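Aug 5, 2018

# Open day at Plirkden

I got to Plirkden with 10 minutes to spare before the doors opened, and I'm so glad I made the trip (two buses from Arkby, plus a walk up the hill). It's a former school, now full of small rooms where people show what they collect, make or fix. My favorite was the table room on the second floor!
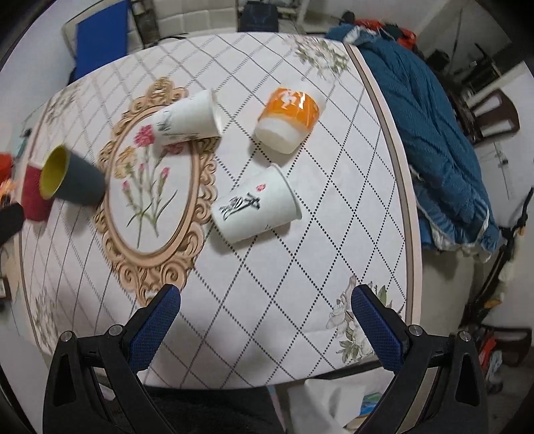
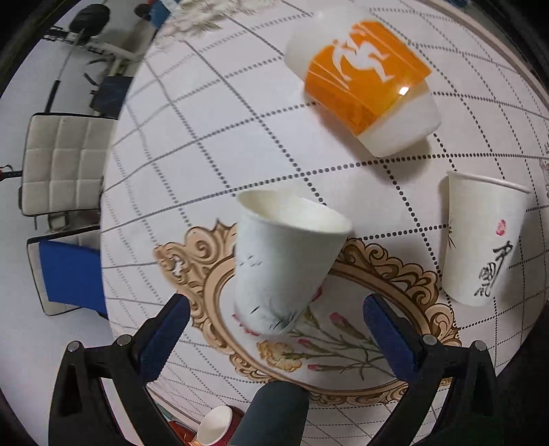 *Paper cups on the flowered tablecloth, table room, Plirkden*

I went in for the cups and fell for the cloth. It has dotted lines crossing into diamonds all over, and a big oval frame full of scrolls, the kind my grandmother would have saved for company. The paper cups were a treat too. One has black brush writing down the side with a little red seal mark, and another has plants growing up from the base in a soft gray-green. I'd happily drink tea out of either one.

Downstairs, the Mohmand room had 400 buttons sewn on cards, and next door was the Zereo lending shelf, which lists 1,477 items in a fat green binder. I read far too much of it. Cake pans, mostly!

Entry was $2 and the lemonade was free. They open up again in March, and I'm bringing my sister. Wear decent shoes, the stairs are steep.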